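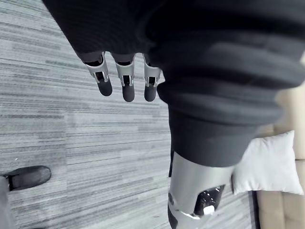 Povard knit care notes — README

v3 of the notes, plus the care table. Replaces the old spreadsheet, please stop mailing the old spreadsheet.

What it is

A plain list of washing and drying instructions for knitwear, copied off sewn-in labels, with the fiber content next to each one. 1,160 rows. One row per label, so a cardigan with two labels gets two rows. Most of it came out of the Kramer closeout stock and the Gristlow returns, the rest from people's closets.

Started as a way to settle arguments over whether "wool blend" on a label means anything. Mostly it doesn't. Still useful.

Files

labels.csv — the main table
fibers.csv — one line per fiber name, with the spellings we merged
symbols.txt — the care symbols in words
notes.txt — leftovers, not cleaned up, read at own risk

Columns in labels.csv

id — number, no meaning, gaps are fine
source — kramer, gristlow or closet
garment — sweater, cardigan, vest, scarf, hat, other
fiber_1, pct_1 — the biggest share
fiber_2, pct_2 — next one, blank if none
fiber_3, pct_3 — same. Anything past three fibers goes in remarks
wash — machine_cold, machine_warm, hand, dryclean, none
dry — flat, line, tumble_low, tumble, none
iron — yes, cool, no, blank
country — as printed
remarks — free text

"none" means the label says do not. Blank means the label says nothing. These got mixed up in v1, fixed now, except in the hats. Hats still need a pass.

Where the rows came from

Kramer: 400 rows. Good condition, labels never washed, easy to read. Heavy on acrylic.
Gristlow: 400 rows. Returns, so skews toward things that shrank or pilled or both. Don't use these to say what people buy, it'll be wrong.
Closet: whatever is left. Skews old. Lots of lambswool, a few labels faded past reading, and those have "faded" in remarks.

How it was typed up

Two people per label for Kramer and Gristlow, one person for closet. Where the two disagreed we went back to the garment. 117 disagreements, nearly all of them percentages (a worn 8 looks like a 3). Label text was typed as printed and then mapped to the fixed words. Yasmine El Khatib did the mapping and wrote fibers.csv, ask her before merging any more spellings. She had reasons for keeping merino apart from wool.

Known problems

— Percentages don't always add to 100. Some labels don't add to 100. Left alone on purpose.
— "Exclusive of decoration" is dropped everywhere. Sorry. If you need it, the closet rows still have it in remarks.
— Ramie and rayon were swapped in a batch of Gristlow scarves. Think I got them all.
— Color isn't recorded. Should have been, dark dyes often come with their own washing line ("wash separately") and that only shows up in remarks, spelled five different ways.
— country is a mess. Old names next to new names.
— No gauge, no weight. Can't tell a chunky rib from a thin jersey with this table and they dry very diffrently.

What the labels seem to say, for people who only want that

Acrylic: machine, cold or warm, tumble low. Very steady across sources.
Wool and lambswool: hand wash or dry clean, dry flat. The newer stock says machine cold on a wool cycle more often than I expected.
Cotton knits: machine anything, then half say flat and half say tumble. No pattern I can find.
Cashmere: dry clean on the label. Lots of people hand wash it anyway, that's outside this table.
Viscose mixes: all over the place. Go by the label.

None of this is advice for your own sweater. Read the tag in it.

Drying test

Not in this release. Narudus has the shelf space for it and the racks are up, but only the first few garments were measured before February and I don't trust the tape we used. Measurements will go in a seperate file when there's enough. Plan is chest width and body length, before and after one wash, laid flat, no pinning.

Use

Fine for anything, school projects, blog posts, whatever. Say where it came from. Don't print the Kramer or Gristlow rows as if they were the shops' own statements, they're our typing and our mistakes.

Fixes

Send the id, the column, and what it should say. A clear shot of the label helps. Don't send whole corrected copies of the file, I can't merge them and they sit there.

Changes

v3 — blank vs none fixed, closet rows added, symbols.txt rewritten
v2 — fiber spellings merged
v1 — typed in a hurry, don't use

To do: hats. Country names. Maybe a color column, if someone still has the Gristlow boxes.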